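Community supper returns to Furnival hall for the winter

The Monday supper is back! After eight months without a kitchen, Furnival hall served its first hot meal of the season this week, and the queue went out of the door and most of the way to the bus shelter.

In all, 175 people came through between five o'clock and half past eight, which is the best opening night the supper has had. Two soups were on (leek and potato, and a very good spiced carrot), followed by a bean stew with dumplings, and there was apple crumble right up until the last sitting. Those who turned up at eight got custard with ginger biscuits instead and didn't seem to mind a bit.
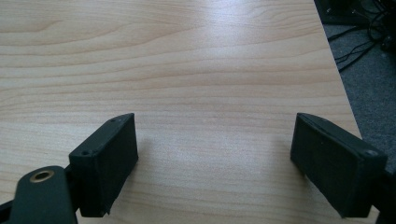

The old kitchen closed in spring when the floor gave way near the sinks. Repairs took longer than anyone hoped. The drains had to be dug up, then the wiring was found to be older than the building plans said, and the summer lunches were moved to the school and then dropped altogether. So it was a real pleasure to see the hatch go up again and hear plates being stacked behind it.

The new kitchen has a six-ring hob, two ovens and a proper cold room, so the cooks can now buy in bulk from the growers at Umatholm. Squash, onions and kale all came from there this week, and the growers have promised leeks and beetroot right through to the end of winter. The bread is from Bustamus, the bakery on the corner of Mill Lane, which baked 240 rolls for the night and sent over a tray of cheese scones as well. They went in minutes.

Supper is still pay what you can. There is a box by the door, and you can put in a lot, a little or nothing. Opening night brought in £263 after the cost of the food, and all of it goes towards the next few weeks of shopping.

A few things have changed since last year. There are now three sittings, at five, quarter past six and half past seven, and it helps a great deal if you can let the hall know which one you'd like. You can still just walk in, but roughly 30 places at each sitting are kept for people who have booked, and those are held for ten minutes before they are given away. Children's portions are served first. The quiet room at the back is open for anyone who would like to eat away from the noise, and there's a ramp at the side entrance now too.
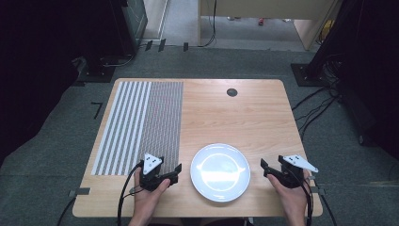 Next week's menu is already up in the porch: tomato and lentil soup, fish pie or mushroom pie, and a plum sponge that regulars have been asking after since last winter. The fish pie will be made without milk, and there will be a gluten-free pudding every week from now on, which is great news for everyone who had to make do with fruit salad last year.

The supper runs every Monday in term time until Easter, with one extra evening in December for the carol singing, when there will be mince pies and hot apple juice in the yard. Recipes from the opening night are going up on the hall noticeboard, starting with the spiced carrot soup. Bookings can be made at the hall desk on weekday mornings or by dropping a note in the green letterbox by the gate.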